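About Trorska

Trorska builds and tests handling routines for small kitchen appliances. The work covers doors, knobs, racks, trays and drawers: parts a person operates without thinking and a machine has to be taught one at a time. We occupy the ground floor of the old Hirano building, where the test kitchens, the electronics bench and the office share one corridor.

The company was started by Ayantu Weldu, who still runs the technical side. We have seven full-time staff. Most came from appliance repair or machine control, and two from commercial kitchens.

What we do

Clients send us a task and a tolerance. We break the task into motions, record them by hand with gripper tools, and replay them on an arm. A routine is released once it has passed on three separate kitchen layouts. The Cekent library, our main product, currently holds 3,773 recorded motions, indexed by part type, grip width and direction of travel. Licensees get the motion files, the test logs and the list of known failures.

Stendside is our fixture system. It holds cabinet fronts and countertops at set heights so that a layout can be rebuilt later to the same dimensions.

Open day

We open the test kitchens to visitors once a year, in March. The program is the same for everyone:

Check-in and safety briefing at the front desk
Hand recording, with one of our operators
Replay on the arm, behind the barrier
Questions at the electronics bench

Groups are limited to seven people per operator. Visitors may try the hand-held gripper during the recording session. It takes almost no training to close the fingers on a part and a good deal more to approach it at a usable angle, and operators will point out the difference.

The toaster oven station draws the most questions. Round knobs are a useful test for parallel fingers: the contact area is small, the grip tends to slip as the wrist turns, and a knob near a counter leaves little clearance below.

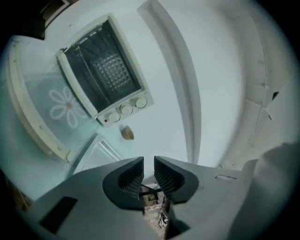 Door work follows the knobs. A hinged door moves on an arc, so the tool has to change both position and angle during the pull. Operators record slow and fast versions of each motion, and both go into the library.

Closed shoes are required in the test kitchens. Bags stay at the front desk. Schools and trade groups should book through the office and state the group size.

Page last revised 2023-09-24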